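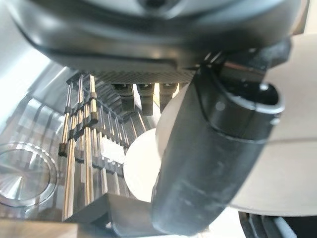 kelpie_mt
I still don't believe the wrist view alone is enough for this. In our lab we trained the same kind of policy and it lost the target in the last two centimetres every time.

Trostotora
Reply to kelpie_mt: I understand the doubt. Let me write the numbers again, my first post was not clear. We did 72 trials near the metal rack. With the wrist camera only, 40 were counted as success. When we masked the finger pixels during training, the same policy reached 58.

kelpie_mt
Was it the same lighting for both?

Trostotora
The lamps were the same, yes. The masked runs were done in May and the others before, so I can not promise the daylight was equal. I should have mixed the order.

Vevura
That is a big hole, sorry. Shiny rods change their colour with every cloud. I would not say "masking helps" from this.

Trostotora
It is a fair point. But in 18 of the 32 failures the policy was steering after the edge of the finger. We saw it in the attention maps, and this has nothing to do with clouds.

Vevura
Attention maps, hmm. They show you what you hope for. Did you try to paint the finger grey in the test images and leave the training alone?

Trostotora
Not yet. It is a cheap test and I will do it.

Kanaan
I disagree with Vevura a little. The finger covers so much of the view that some effect must be expected. My question is about the depth: with the finger so close and blurred, what does your encoder do?

Trostotora
We give it no depth, only colour at low resolution.

kelpie_mt
Then please post the grey finger result, also if it is bad.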